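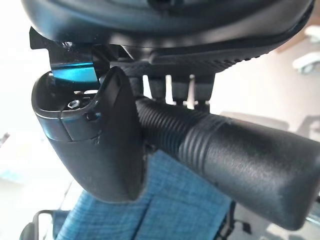 Print | E-mail

Noemi Baptiste has sold lamps in Landton for eight years, and she doesn't trust the word "handmade."

"Ask whose hands," she says. "Half the time the seller can't tell you."

Her latest doubt is the Galanis, a linen table lamp priced at $182. She likes the shade. The claim that its light "calms a room" gets a shrug.

"It's a bulb. Buy a warmer one and see if you feel any different."

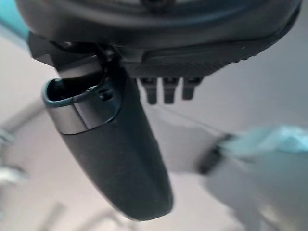 Dark gray, with a rounded tip.

Would she stock it? "Maybe in April, if they drop the price. My sister wants one, so I'll hear about it either way."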